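招募：还在用活页夹管家里文件的人（也欢迎已经不用了的）

先把话说在前头：我们不教收纳，不卖本子，也不打算说服你扔掉任何东西。如果你是冲着“一个周末告别纸张”来的，市面上的课很多，这篇可以不用往下看。

Zawadzka 阅览室从一月起做一项关于家庭文件的调查，需要招人。所谓家庭文件，就是水电单、保修卡、体检报告、租约、孩子的成绩单、车子的保养记录、老人的药单、某一年为了某件事复印了好几份结果一份也没用上的证明。这些东西在各家各户是怎么放的，放了多久，要用的时候找不找得到，谁找得到，我们想知道。

## 为什么做这件事

过去几年，关于家庭文件的说法越来越统一：扫描，上传，碎掉，完事。说这话的人大多很有信心，配的照片也好看，一张空桌子，一杯茶，一台薄薄的电脑。我看这类文章看得多了，总有几个问题没人答。扫描以后文件叫什么名字？三年以后谁还记得它叫什么名字？换了电脑呢？账号的主人住院了呢？

Ghislain Robichaud 负责这次调查的资料部分。他翻过一批提倡“无纸化家庭”的小册子和网文，想找出它们引用的数据从哪里来。甲引乙，乙引丙，丙引的是甲的旧版本。有一个讲“每年浪费在找文件上的时间”的数字，在不同的文章里出现过，单位都不一样，有的是小时，有的是天。没有一篇说明白是问了谁，怎么问的。

反过来，纸这一派我也不太信。有人讲起活页夹来像讲一种修养：分隔页要几种颜色，标签要手写，打孔器要买哪一种，每个季度要“与自己的文件相处一个下午”。我认识的人里没有谁真的每季度相处过。多数家庭的活页夹，前三个分区整整齐齐，后面就是一沓塞进口袋里的东西，口袋裂了，用胶带粘过。这也是一种办法，说不定还挺管用，可是从来没有人把它写进书里。

所以这次调查的出发点很低：两边讲的道理都先放着，去看实际的情形。也许看完以后发现纸确实没必要，那就照实写。也许发现差别小得不值得争，那也照实写。后一种结果估计没什么人愿意转发，我们有心理准备。

## 我们要找什么样的人

总共要招 200 户，都在 Somside 和 Clidby 两地，以户为单位报名，一个人住也算一户。希望下面这些情况都有人来：

- 家里有一本或者几本活页夹，现在还在往里放东西的。
- 曾经有过活页夹，后来停了，但是本子还在柜子里的。这一类我们特别想要，也特别难招，大家总觉得自己“没坚持下来”，不好意思。请不要不好意思。
- 全部放进鞋盒、饼干盒、抽屉、塑料袋的。
- 已经全部改成电子版的，不论用的是 Rirken 还是别的什么软件，或者只是手机相册里一堆照片。
- 一半纸一半电子，自己也说不清哪一份算数的。
- 家里的文件归一个人管，别人都不知道在哪儿的。最好是管的人和不管的人都愿意来。

以下情况这次不招，和你家文件好不好没有关系：

- 以整理、收纳、咨询为职业的，或者正在卖相关课程、文具、软件的。
- 替公司或店铺保管文件，而且公司的文件和家里的混在一起分不开的。分得开的可以来。
- 正在打官司，文件暂时不方便给外人看的。等事情过去了再联系我们也行。

年龄须成年。中文、法文、英文都可以，访谈用你说得最顺的那种话。这份中文版是给讲中文的住户看的，条件和另外两份完全一样，有出入的话请告诉 Ginette Vachon，由她来改。

## 参加的人要做什么

分三部分。三部分都做完才算一份完整的记录，不过中途想停随时可以停，停了的处理办法后面有写。

**第一部分：填一份问卷。** 问卷不长，都是具体的问题。我们不问“您对自己的文件管理满意吗”，这种题谁填都是“比较满意”，填了等于没填。我们问的是：最近一次找一份文件是找什么；找了哪几个地方；最后在哪儿找到；没找到的话怎么办的。最后有一题请你随便写，上限 200 字，用来写任何题目里没问到的事。写超了不会扣你什么，只是格子就那么大。

**第二部分：在家里或者来阅览室做一次访谈。** 时长 2 小时，中间休息。来家里的话，我们看文件放在哪儿，怎么拿出来，怎么放回去；来阅览室的话，请你把平时用的本子或者盒子带来，电子的就带设备来。我们只看外面的样子和分类的办法，不读内容。账号、金额、病名、身份号码，一概不抄不拍。你可以事先用便签把不想让人看见的地方贴住，便签我们提供。

**第三部分：找东西。** 这是整个调查里我最看重的一部分，也是参加的人最容易紧张的一部分。访谈结束以后，我们从一张清单里抽出几样常见的文件，请你现场去找。家里有就找，没有就说没有。过几个月，再找一次。清单两次不一样。如果家里还有第二个人愿意参加，请他或她也找一遍，前一个人在旁边不许提示。

做试访的时候，光是“不许提示”这一条就很难守住。Thérèse Beaulieu 管访谈，她的办法是请前一个人到厨房去。厨房和客厅连着的，就请到楼下去。 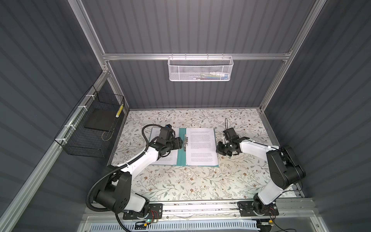
找得慢不丢人。我们记时间，同时也记走过的路：先翻了哪里，翻到一半改主意去了哪里，有没有翻到别的东西停下来看。最后这一项在试访里频频出现，找保修卡的人翻到了一张旧车票，站在那儿讲了好一会儿。要是只看秒数，这一户就会被算成“效率低”。我对“效率”这个词在这件事上有多大用处，本来就有怀疑，现在更怀疑一些。

## 几个常听到的说法，和我们打算怎么对待它们

写这一节是因为来咨询的人经常拿这些说法来问，与其每次单独解释，不如写在这里。报名的人不需要同意我的看法，甚至最好有人不同意。

“分类越细越好找。”听起来对。可是分得细，就得记住自己是怎么分的。牙医的收据放“医疗”还是放“报税”？小孩夏令营的体检表呢？分区一多，一份文件就有了好几个可以去的地方，放的那天觉得理所当然，找的那天全忘了。我猜分区的数目到某个程度以后就帮不上忙，但那个程度在哪儿，我不知道，猜也没有用。问卷里有一题请你把现有的分区名字照抄下来，就是为了这个。写的是“杂”也请照抄。

“电子版有搜索，不用分类。”这要看文字识别认不认得出来。热敏纸的收据褪了色，手写的便条，盖了章的表格，斜着拍的照片，认成什么样子大家心里有数。更麻烦的是，搜索要求你知道搜什么。有一位试访的住户要找洗衣机的保修单，搜品牌，没有；搜店名，没有；最后发现当年那张照片的名字是一串自动生成的数字，前后各是一张猫。她是用“那年夏天”找到的，也就是往上滑，一直滑。这算搜索，还是算翻抽屉？

“纸会丢，云不会。”纸会受潮，会被水泡，会跟着旧柜子一起被搬走，这些都对。云的那一半我就没那么放心。软件停了、改收费了、登录要用一个早就不用的手机号，这些事都不叫“丢”，可是你一样拿不到。我们请用电子版的住户在第二次找东西的时候，换一台设备登录试一次。愿意才试，不勉强。

“活页夹的好处是全家都看得懂。”这一条我原来是信的，试访之后不那么信了。看得懂标签，和知道要翻哪一本，是两回事。有的家里活页夹上写着“重要”，旁边还有一本也写着“重要”。

“多久该扔一次，有标准。”各处给的年限对不上，有的按税务讲，有的按保险讲，有的什么也不按。这次调查不给任何保存年限方面的建议，访谈员也不会答，请别为难他们。要问年限，去问给你发那份文件的机构。

“东西少的人心里清静。”这个没法测，不做。

## 关于报酬

做完三个部分，每户发 300 元礼券，在 Somside 和 Clidby 的几家杂货店都能用。只做了前两部分的，按做过的部分发，问卷和访谈各有各的数目，写在同意书上，签之前就能看到。来阅览室的车费另外报，停车费也报，请留票据。（是的，一项研究大家怎么弄丢票据的调查，要求你留票据。丢了就写个条子签名，也认。）

一户里两个人参加，第二个人另有一份，数目也写在同意书上。不按找到多少发，也不按找得快慢发。有人问能不能事先练一练，当然能，你在自己家里爱怎么翻都行，不过我们抽的清单事先不公开，练了也未必用得上。

## 关于你的资料

这部分请看仔细。我自己报名参加别人的调查时，看到“我们高度重视您的隐私”这种句子就往下跳，因为它后面往往什么也没有。所以写具体的：

1. 问卷上只有编号，没有姓名。编号和姓名的对照表是纸的，一份，锁在阅览室的柜子里，钥匙由 Mervin Kowalchuk 保管。
2. 访谈录音要你同意才录。不同意就手写记录，不影响参加，也不影响报酬。
3. 照片只拍本子、盒子、柜子的外面和分隔页的边。拍完当场给你看，不满意的当场删。
4. 录音转成文字以后就删掉。文字稿里的人名、店名、学校名都换掉。
5. 报告写完以后，对照表用碎纸机碎掉。在这之前你随时可以要求拿掉你那一份，不用讲理由。碎掉之后，我们自己也认不出哪一份是谁的，想拿也拿不出来了，这一点请事先想好。
6. 资料不给文具公司，不给软件公司。有公司来问过，想要“用户画像”，没有给。

中途退出的：已经交上来的部分，由你决定留还是删。没有答复的，先放着不用，等你答复。

## 谁出的钱，谁在做

钱出自 Zawadzka 阅览室自己的调查经费，没有企业赞助。我把这一句写出来，是因为在准备阶段看过的材料里，讲纸好的有一些是纸品商出的，讲云好的有一些是软件商出的，而且多半写在最后一页最小的字里。出钱的人是谁不等于结论就一定错，但读的人有权先知道。

做事的人有这么几位：

- Capucine Jacquet：总负责，报名的审核和排期找她。
- Thérèse Beaulieu：访谈，也带新来的访谈员。
- Ghislain Robichaud：文献和资料整理。
- Ginette Vachon：三种语言的文本，翻译上的错找她。
- Mervin Kowalchuk：同意书、礼券、报销，还有柜子钥匙。

## 同时招访谈员

除了参加的住户，我们还缺访谈员，按次计酬，需要会讲中文，能再讲法文或英文更好。工作是上门或者在阅览室做访谈，陪着找东西，记录，回来当天把记录誊清。

要求说起来不高，做起来未必容易：

- 能闭嘴。住户翻错了抽屉，你看见了，不能说，眼睛也不能往对的那边看。试访的时候有位访谈员什么都没讲，可是一直盯着冰箱顶上，住户顺着就去了，那一份只好作废。
- 不给建议。你自己家里收拾得再好，也请留在自己家里。看见人家用饼干盒，不要说“其实可以买个本子”。
- 字要写得让别人认得。记录是手写的。
- 能走楼梯。Clidby 有些老房子没有电梯。
- 对结果没有指望。如果你报名是因为坚信纸质文件应该保留，或者坚信它早该消失，请先跟 Thérèse 聊一聊。有看法不妨事，我也有一肚子看法，但记录里不能看得出来。

不要求学历，不要求做过调查。做过推销的人我们会多问几句，不是歧视，只是有些习惯改起来慢，比方说听见人叹气就想帮忙解决。

培训两个半天，有报酬。培训的内容主要是互相当住户：你来我的抽屉里找，我去你的抽屉里找，体会一下被人看着找东西是什么感觉。大部分人做完这一遍以后，对住户客气了许多。

应征请写一封短信，讲讲你自己家里的文件放在哪儿。不需要简历。写得漂亮不加分，写得像广告会减分。

## 已经有人问过的

**家里很乱，能来吗？**
能。也不要为了我们来专门收拾。收拾过的话请在问卷里注明，我们不会怪你，只是需要知道。

**活页夹是空的，买来一直没用，算不算？**
算，归在“有，没用”。请把当初为什么买写在最后那一格里。

**活页夹里放的是菜谱、歌谱、毛线图样，算不算？**
单独的菜谱本不算家庭文件。菜谱和保险单夹在同一本里的，算，而且请一定来。

**父母的文件由我在管，但他们不和我住，怎么报？**
按文件所在的地方报。文件在你家，就报你家，父母那边需要签一张同意书。文件在父母家而你隔一阵子去整理一次的，请在报名时说明，我们还没想清楚这一类怎么归，欢迎来帮我们想。

**外文文件怎么办？**
找东西的清单按文件的用途写，不按文字写。出生证明不管是哪国文字的，找得到就是找得到。

**刚搬来不久，很多文件还在箱子里。**
来。搬家恐怕是最能看出一套办法行不行的时候。只是第二次找东西的时间我们会跟你另外商量，箱子拆没拆，结果差得很远。

**能不能看结果？**
能。报告写完以后放在阅览室，中文版由 Ginette 校过再放。想收电子版的请留邮箱，想收纸版的请留地址。至于收到以后你放在哪里，我们很想知道，但是不会再打扰你。

**报告会推荐一种最好的办法吗？**
我看不会。如果真有那么一种办法在所有人家里都管用，我会先怀疑是不是我们做错了什么。

**Rirken 的用户有没有专门的一组？**
没有。用什么软件都归在电子一类，只在分析的时候看软件之间有没有差别。每一种软件的人数未必够，人数不够就不下结论，也请不要事后拿我们的报告去证明哪个软件好。

**我不信这种调查，觉得都是走过场。**
很好，请报名。

## 怎么报名

到 Zawadzka 阅览室前台拿报名表，填好投进门边的箱子；不方便来的，打前台电话让人记下来也可以，接电话的人会讲中文的时间是下午两点到五点。报名表上只要填五样：怎么称呼，怎么联系，几个人住，文件大概怎么放（纸、电子、混着、说不清），方便的时段。

收到报名表以后，Capucine 会打电话核对。电话很短，不会问证件号码，也不会问银行账号，问了的就不是我们，请直接挂掉，再打到前台说一声。

报名的人如果多过名额，我们按文件的放法来配，免得全是活页夹整齐的人家。说句老实话，这类调查的老毛病就在这里：愿意让外人来看柜子的，多半是柜子本来就还行的。我们想了些办法，比如可以来阅览室做，比如可以贴便签，比如把“说不清”印在报名表上当一个正经的选项。够不够，我没有把握。所以假如你看到这里，心里想的是“我家那个样子还是算了吧”，请再考虑一下，把表填了。

没有选上的也会接到电话，不会让你干等。同意的话，表留着做候补；不同意的，表退给你，或者当着你的面碎掉。

访谈员的短信交到同一个箱子，信封上写“访谈”两个字。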